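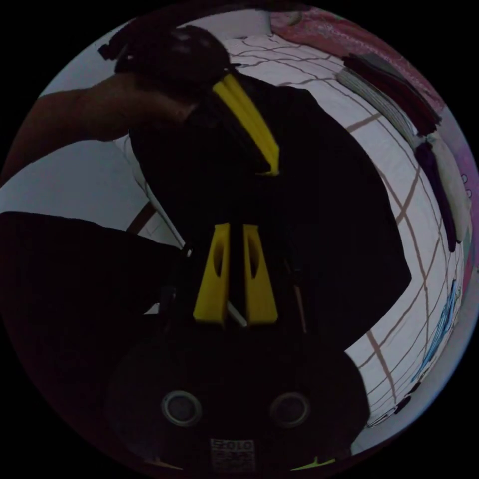
Trefor Skyrme wrote in after last week's handout to ask why we spend a whole session on cake portions when every baker has a chart. His point was that the chart already gives the answer. It gives one answer, for one shape and one cut, and the couple in front of you may want neither.

4 min read

Start with the cut. A wedding slice is small, usually one inch by two inches and the full height of the tier. A dessert slice is twice that or more. The same three tiers can serve a full reception or run out before the back tables are reached, depending on who holds the knife. Write the slice size on the order form and have the couple initial it.

Next, the top tier. Ask whether it will be saved. If it will, take it out of the count before you quote, and tell the venue kitchen in writing.

Then the other desserts. With a cookie table or an ice cream cart, plan cake for fewer people than the guest list. With no other dessert, plan for everyone, plus the band and the photographer.
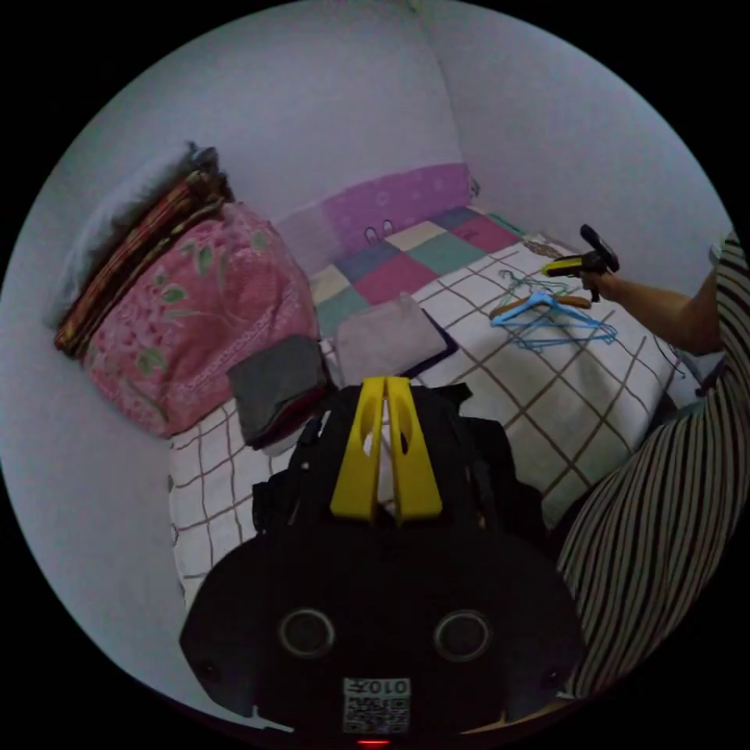 Session 4: Cutting Cakes and Kitchen Cakes

A kitchen cake is a plain sheet cake, same flavor and filling as the display cake, that stays in the back and is plated from there. It costs less per slice because there is no stacking and very little decoration. For large receptions it is the usual choice.

Worked case, from Julián Mateos's order book. The guest list was 53, there was no other dessert, and the top tier was to be saved. The two lower tiers gave 38 wedding slices. That left 15 people short. He added one quarter-sheet, which cuts to 24 at the same slice size, and had nine slices over. He sent those home in boxes.

Points to check on a tasting day:
- Buttercream or fondant, and whether the reception is outdoors
- Allergies, by name and table
- Delivery time and who signs for it
- Cake stand: rented, borrowed or bought

For Monday, price the order above twice, once with the sheet cake and once with a larger bottom tier. Bring both totals. Yulan Jiang has the ingredient price list if you missed it.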